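Senley Assembly Group – minutes of the meeting held April 2, 2018

Chair: Peninah Kinyua

1. Minutes of the last meeting
Approved with no changes.

2. White parts set
The group went over the parts in the current set: the cup-shaped part, the bulb-shaped part with the ribbed tip, and the square block with the round recess. Rostside has asked for one naming scheme across all drawings. Agreed to use "cup", "bulb" and "block" from now on.

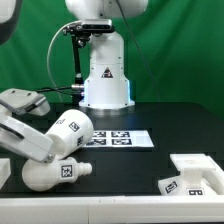 Kruger quoted for 200 more sets, with delivery in October. The chair felt this was too many – the present order of 90 has not been used up. Decision put off until Hasar sends its own price.

3. Markers
Markers on the cup and bulb are to stay where they are. Spare marker sheets are running low and will be reprinted on the same matte stock. Action: P. Kinyua.

4. Block
Rostside asked if the recess could be made deeper. More than 4 members were against any change before the drawings are renamed. Left as is. 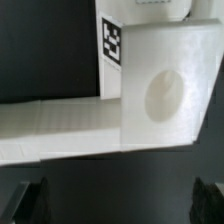 Item 4: block with round recess, marker panel behind.

5. Other business
Storage trays to be relabeled with the new names – the old labels can be thrown out. Next meeting to be set by email.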